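The Long Way Back to Curly

The first thing Funmilayo Haruna did when I sat down in her chair was put her glasses on, and the second thing was take them off again and sigh. It was a kind sigh. I had been straightening my hair most mornings for 17 years, and she has been cutting curly hair in Druserstead for longer than that, so I suppose she had met my sort before.

"You've got two heads of hair here," she told me, lifting a piece near my ear. The top few inches had a bend in them, quite a nice one. The rest hung down like string.

I had gone in for a trim and a chat, and I came out an hour and a half later with hair to my chin and a page of notes in my bag. I'd love to say I was brave about it, but I cried a little in the car and then bought a pastry.

People who give up the flat iron tend to fall into two camps. There are the ones who cut it all off in one go, and there are the ones who grow it out slowly and put up with the in-between. Chiamaka Eze, who works the chair next to Funmilayo's, did it the slow way herself when she was in college. She wore it in two-strand twists for most of a year so the straight ends wouldn't show, and trimmed a bit each time she took them down. She still thinks that was right for her. She also says she would not have the patience now, with two small boys and a commute from Gorell.

My own routine has shrunk to almost nothing, and I keep waiting for someone to tell me off for it. I wash every four or five days. I put on far more conditioner than I used to (a palmful, where it was once a blob), and I comb it through in the shower with my head tipped back. Then a leave-in, then a little gel while everything is still dripping, and then I squeeze it all in an old cotton T-shirt and leave it alone. Leaving it alone is the hard part! For the first month I touched it so often that I had a frizzy patch over my left ear in exactly the shape of my hand.

I asked some readers how they had managed, and the letters were lovely. Shazia Tanoli wrote from Dundale to say she slept in a satin bonnet through a whole summer and her husband still calls it the chef's hat. Tahira Virk started at 33, after a fever left her hair thin at the temples, and found the curl came back in the nape first and the front last. Mine went the same way. The front is still sulking, and I pin it back with a clip when I have somewhere to be.

I did hang on to the flat iron. It lives in the hall closet behind the beach towels, and I got it out once in March, for a wedding, and put it back cold – my hair had dried well that morning and I didn't want to lose it.
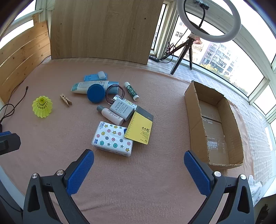 Do I have to cut off all the straight ends at once?

You can take them off a little at a time, with a small trim every couple of months, and wear twists or a bun in the meantime so the two textures blend. The damaged ends won't curl again, so they will need to go in the end, but the pace is up to you.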